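NILTANHAM (May) - The Tonside Circuit will change the way full-course cautions are triggered and released before the next round of the Cerska Sprint Series, following a technical review of the timing fault that interrupted the opening meeting.

The review, carried out by the series' technical department with data supplied by the circuit, found that the caution lights and the timing system were working from separate clocks. When the second heat was neutralised, the light panels on the back straight changed to yellow 900 milliseconds after those on the pit straight. Four cars passed the timing line in that interval and were recorded as having overtaken under caution. The penalties were withdrawn the same evening and the results of the heat were restored to the order on the road.

The department found no fault with the panels themselves. The delay arose in the relay unit at the far end of the circuit, where signals from race control were held in a queue behind routine status messages. Under normal running the queue is short. During the second heat it was longer than usual, as the unit had been restarted between sessions and was still sending its stored log.

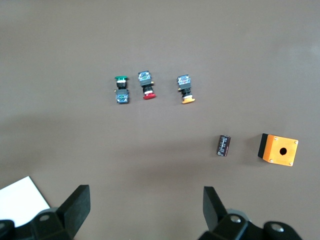

Under the revised arrangement, caution signals will travel on a dedicated line and will no longer share a channel with status traffic. The target is for all panels to change within 40 milliseconds of the command. Race control will keep a manual override, and marshals' flags will continue to take precedence over the lights wherever the two differ.

The sporting regulations will also be amended. At present a driver is judged to be under caution from the moment the command is logged. From the next round, the reference will be the time at which the last panel confirms its change of state. Lap times set on a lap that includes a change of state will not count towards grid positions.

Atinga, which supplies the timing loops, has completed bench tests of the new line using a recorded load of 1000 caution commands. A full trial at the circuit is planned before scrutineering opens. Teams will be asked to run cars at reduced speed for the trial, and transponders must be fitted in the normal position. Cars without a working transponder will not be allowed to take part.

The review made no recommendation on the restart procedure, which remains a single-file rolling start with the pit exit closed until the last car has passed. Several teams had asked for the restart line to be moved closer to the final corner. That request will be considered separately at the end of the season.

A technical bulletin with wiring details and the revised wording of the regulations will be sent to all entrants. Questions on the bulletin should be submitted in writing through the team's registered contact.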